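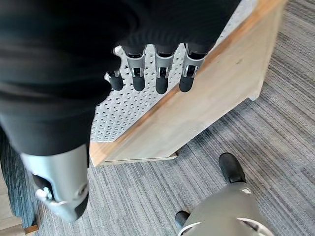

I have wanted to write in praise of the perforated panel for years, and I keep putting it off, mostly because every time I sit down to do it I end up in the garage moving hooks around. So let me get it out of my system. A board full of holes is the best thing you can put in a home, a workshop, a classroom or the dead corner beside your back door, and most of us are still stuck on the brown kind our grandparents nailed up over the lawn mower. Look at what a white one can be! Tiny triangles and diamonds, packed into a tight, regular grid, with the dark showing through behind them, and the whole panel set into a broad frame of pale wood. I could look at that pattern all day. You could hang nothing on it and I'd still want it in my hallway.

Now, I love the brown stuff too, and I should say so early before I get letters. I grew up in Rivlow in a house with a full wall of it, round holes an inch apart, every tool outlined in black marker by my uncle. The outlines were his great achievement. If the tin snips were missing you saw the ghost of the tin snips, and you went and found out which cousin had them. That wall taught me more about putting things away than any amount of being yelled at.

But somewhere along the line people decided pegboard was a garage material and only a garage material, and I think that was a real mistake. Kitchens got cabinets with doors. Bedrooms got plastic tubs with lids. Home offices got drawers, and the drawers got little trays, and the trays filled up with keys to locks we no longer own. Everything useful went behind something or underneath something. We made our houses look calm in photographs and then spent our evenings hunting for the tape.

My view, and I'll stand on it, is that things you use every day ought to be where you can see them. A door on a cabinet is a small tax you pay each time. You open it, you move the colander, you get the measuring cup, you put the colander back, it falls over. On a board the cup is on its hook and you take it down. When I moved my own kitchen tools out of two deep drawers and onto a panel, I got faster at making dinner within a week, and I'm not a fast cook. I also found out I owned three vegetable peelers, which explained a lot about the drawers.

The frame matters more than people think, too. A bare sheet of perforated board has a raw edge that flakes and catches your sleeve, and it looks temporary even after ten years. Put a wood border around it and it turns into furniture. I like a wide border, wide enough that you notice it, in something light and left mostly alone. White panel and pale wood is a combination I will defend against anybody. The wood keeps the white from looking like a dentist's office and the white keeps the wood from looking like a sauna. And a thin strip along the bottom, a shade lighter than the rest, is the sort of detail I get silly about. It takes one extra piece and a bit of glue and it makes the thing look finished from across the room.

A word on painting. My friend Ardalan Mahmoudi sprayed his board glossy red and it looked terrific for one summer, and then every place a hook had rubbed showed through brown. If you want color, buy the panel in that color or put the color on the frame. He has since come around on this, though he still says the red one was more fun, and I can't argue with him there.

Then there's the question of holes. The standard round hole on a one-inch grid is the sensible choice if you plan to hang a lot of heavy stuff, because the hooks are sold everywhere and cost next to nothing. Nouri, the hardware store out on Trorkside, has a whole bin of them, mixed, and I have spent an embarrassing amount of time with my arm in that bin. The fancier patterns ask more of you. With small, close holes you may have to hunt for clips that fit, or bend your own from wire, or use cord and zip ties. People treat that as a reason to skip them. I see it as part of the pleasure. You thread a bit of cotton cord through, tie it behind, and you have a loop exactly where you need a loop. With a dense grid you can shift a thing over by a tiny amount until it sits right, and if you're the kind of person who straightens pictures in other people's houses (hello) that is deeply satisfying.

I made a panel for my daughter's desk this way. It was 80 dollars all in, which included a sheet of white perforated metal, the lumber, screws and the lunch I bought at the counter next to the lumber. It holds her scissors, her headphones, a bag of pens on a cord and a postcard of a walrus. She rearranges it constantly. I've stopped thinking of that as fiddling. She's working out how she likes to work, and the board lets her try it a new way every few days without drilling into a wall. A shelf tells you where things go. A panel asks.

The best argument against all this is dust, and I'll admit it's a good one. Open storage collects dust, and in a kitchen it collects the sticky kind. Small holes are worse than big ones for it. I take my kitchen board down in September, lay it in the bathtub, go over it with a soft brush and dish soap and let it dry in the yard. It takes an afternoon, if you count the time spent admiring it clean. The wood frame I only wipe. If you can't stand the thought of that, keep your panel away from the stove and vacuum it with the brush attachment when you remember. You'll be fine.

The second argument is that it looks messy. Well, it can! A board with forty unrelated objects on it looks like forty unrelated objects. But I'd put the blame on the forty objects. Hidden storage lets you keep the broken stapler forever, out of sight, and a panel makes you look at the broken stapler every morning until you fix it or let it go. Leave a good third of the board empty and it will look generous. I stick to that rule in the kitchen, I break it in the garage, and I have never once gotten it right in the laundry room.

I'd also like to see these things get off the wall. Why does a pegboard have to be vertical? Lean one. Build a low one with a slanted frame so little kids can reach it. Lay one flat as the top of a workbench and drop pegs in it to hold a birdhouse roof while the glue dries. Make a room divider with a panel on both sides. The library branch near us put a long, low one in the children's room, for yarn and big plastic needles, and there were kids lined up on the rug lacing it like a giant shoe. I was the only adult there who asked for a turn.

One thing I would not do is buy a system. You know the kind: a starter set, then the matching cups, then the matching shelf that only fits their holes, then the label holder. I bought a Drorico set a while back and I don't have a bad word for how it's made, the cups are lovely, but I noticed that I was arranging my life to suit the cups. The scissors went in the scissors cup and the scissors cup was in the wrong place. A plain panel, a handful of mismatched hooks, some cord and a couple of old jam jars will get you further, and you won't feel bad about changing your mind.

If you're going to try just one, make it small and put it where you stand the most. For me that was the 9 inches of wall between the fridge and the window, a strip I had written off completely. It now has the bottle opener, the kitchen shears, the dog's leash and a pencil on a string. I have been in this house a long time and that strip is the first place I've ever been able to find a pencil. My next one is going by the front door, white, small holes, wide pale frame. I've already got the boards leaning in the garage, right in front of my uncle's old brown sheet, the one with the tin snips drawn on it.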